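# Sturkari Lector - Guía de uso
## 4. Importar tu colección y ordenar las series
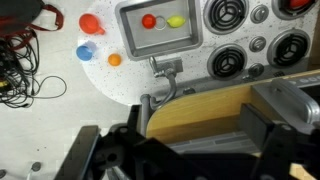 *Fig. 4. Fregadero de juguete con una bola roja, un aro metálico y un limón de plástico.*

Rev. 11/05/2026. Válido para escritorio y tableta. En móvil los menús cambian de sitio, ver sección 7.

Antes de empezar: cuenta creada (sección 2) y espacio libre en disco. Archivos admitidos: CBZ, CBR, PDF. EPUB solo de maqueta fija.

### 4.1 Importar

1. Abre **Biblioteca > Añadir carpeta**.
2. Elige la carpeta raíz. La raíz, no la de cada tomo.
3. Marca **Leer metadatos** si tus archivos traen ComicInfo.xml.
4. Pulsa **Importar** y espera. Con la colección de prueba, 1.571 números, tarda lo suyo.
5. Revisa la lista **Sin clasificar**. Ahí cae todo lo que no lleva número en el nombre.

> **Nota.** Nombres que funcionan bien: `Tarville 002.cbz`, `Tarville 003.cbz`. Con ceros delante. Sin ceros el 10 se cuela antes que el 2.

> **Precaución.** No muevas ni renombres carpetas durante la importacion. Se duplican las fichas y hay que borrarlas a mano, una por una.

### 4.2 Agrupar por serie

1. En **Sin clasificar**, selecciona los números de una misma serie.
2. Botón derecho > **Crear serie**.
3. Escribe título y editorial. Ej.: *Dirncombe*, Ediciones Salehi.
4. Indica el volumen. Si la serie se relanzó desde el número uno, volumen 2 - nunca mezclar los dos.
5. Guarda.

Anuales y especiales: van dentro de la serie, casilla **Fuera de numeración**. Los recopilatorios aparte, como serie propia, o saldrán números repetidos en el orden de lectura.

### 4.3 Orden de lectura en cruces

Para historias que saltan de una serie a otra.

1. **Listas > Nueva lista de lectura**.
2. Arrastra los números en el orden que quieras.
3. Activa **Pasar al siguiente al terminar**.
4. Opcional: **Exportar lista**. Sale un archivo pequeño, sin las páginas, solo el orden.

> **Nota.** Límite por lista: 338 números. Si te pasas, parte la lista en dos y enlázalas desde **Propiedades > Continúa en**.

### 4.4 Sentido de lectura

Manga: **Serie > Propiedades > Derecha a izquierda**. Se aplica a la serie entera. Para un solo número, misma opción desde la ficha del numero.

Las páginas dobles se detectan solas - casi siempre. Si una sale partida, ábrela y pulsa **Unir con la siguiente**.

### 4.5 Si algo falla

- Portada en gris: **Ficha > Regenerar portada**.
- Importación parada: cierra, abre, repite desde el paso 1. Lo ya importado se respeta.
- CBR que no abre: conviértelo a CBZ, sección 6.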